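Hesard (software)

Hesard is a control and planning package for pairs of small robot arms that handle cloth and other soft goods. It was written at the Tinesen workshop and is maintained as a set of separate programs that pass messages to one another. Most published work with it concerns bedding: putting covers on pillows, spreading blankets and straightening loose fabric on a table.

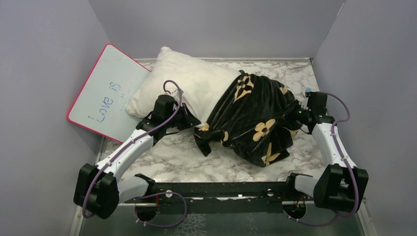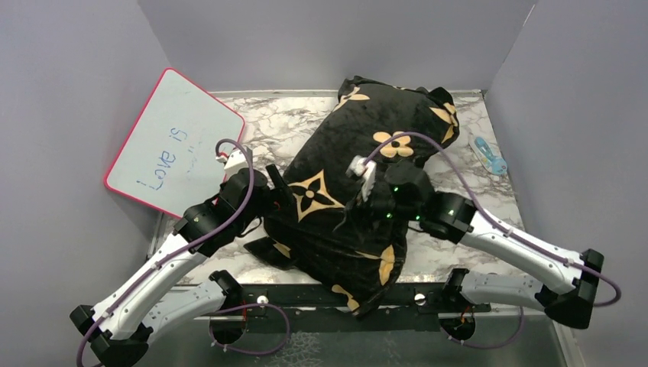
Two-arm handling of patterned black fabric, with a white pillow also on the table in the first picture.

Overview

Rigid objects can be described to a planner by a position and an orientation. Cloth cannot, as its shape changes whenever it is touched. Hesard does not try to keep a full model of the fabric. It keeps a short list of places where a gripper could take hold, along with a guess at which layer each place belongs to, and rebuilds that list after every motion.

The package has four main parts: a perception program, a planner, an arm controller and a recorder. Each can be stopped and restarted without taking down the others. An arm that loses contact with the planner holds its last commanded position until a timeout is reached, then lowers its speed limit and waits for the operator.

Perception

The perception program, named Heo, takes color images from a fixed view and from cameras near the grippers. It first separates fabric from the background, then looks for edges, corners and folds. Dark plush is a known weak point. Folds in black fabric give little contrast, and a black gripper over black cloth can be merged into the same region. Heo deals with the second problem by drawing the expected outline of each arm from its joint angles and removing that area before the search begins.

Printed motifs are used where they exist. A flower or star that is only partly visible suggests a fold running through it, and the direction of the missing part helps decide which way the cloth has turned over. Early releases treated strong motifs as separate objects lying on the fabric, and a filter for this was added later. The filter can be switched off for plain cloth.

Handwriting, labels and other items on the table are placed in a class called "other." The planner keeps the fingers clear of anything in this class unless the task file names it.

Planning

A task file lists stages, such as finding an opening, holding both sides of it, and drawing the cover over a pillow. Within a stage the planner picks a pair of grasp points, one per arm, and checks that the arms can reach them without crossing. If no pair passes, it tries moving one arm alone to shift the cloth and then asks Heo for a new list.

Stages have no fixed length. A stage ends when its test is met or when its allowed number of attempts runs out. In the second case control goes back to the stage before it. Users have complained that this can produce long loops between two stages, and a setting to limit such returns is now on by default.

Control

Both arms are driven from one clock. During a shared hold, the controller treats the distance between the grippers as a limit, so that neither arm can pull away faster than the other can follow. Finger force is estimated from motor current. The estimate is poor at low speed, and the manual recommends closing the fingers to a set width on thick fabric.

Cable movement is not modeled. Joint ranges are narrowed in the settings file to keep the wrists from winding their cables, which costs some reach at the sides of the table.

Recorder and data

The recorder stores images, joint angles, commands and stage changes with a common time stamp. The Giltside set, collected with Hesard, contains 2089 recordings of bedding tasks, of which 1759 are marked complete. A further 117 are kept apart for testing. Recordings can be replayed through Heo without arms attached, and this is the usual way of checking a new release.

Limitations

Hesard supports only 2 arms and assumes that their bases do not move. Changing the fixed view requires a new calibration. Sheer fabric and netting are not supported.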